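Skeptical observers wanted: kitchen robot open day, Ponstead

Rurkwood is opening its simulation lab to outsiders on March 20, 2019, and I need 16 people who are hard to impress. I have sat through plenty of robot demos. Most were rehearsed, and the audience clapped before asking what had been left out. I'd like fewer people clapping.

The task on show is bottle handling, all of it run in a simulated kitchen. You will watch the attempts live on a screen, write down what you see, and then question the team.

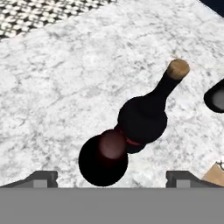 Do I need to know anything about robots?
Anyone who has cleared up a kitchen knows enough. We would sooner have a bartender than another engineer.

The robot is called Mumside. Hertta Heiskanen will run it and has agreed to take no second tries off the record. A wine bottle on a marble counter is a modest test, and a simulated one breaks no glass, so please ask what any of it says about a real kitchen. I ask that every week and get a different answer. The fuller setup has six bottles on the island, one of them clear glass.

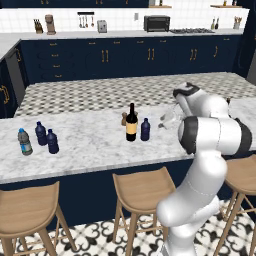 What we ask of you

Be there for the full 6 hours, lunch included. Fill in your own score sheet without conferring. Sign nothing that says you liked it.

Pay is $400 for the day, whatever you write. Seven places are held for people who work in bars or restaurants.

To apply, send Poppy Bloxham a short note on the last product demo you didn't believe, and why.

Mervyn Nuttall, Rurkwood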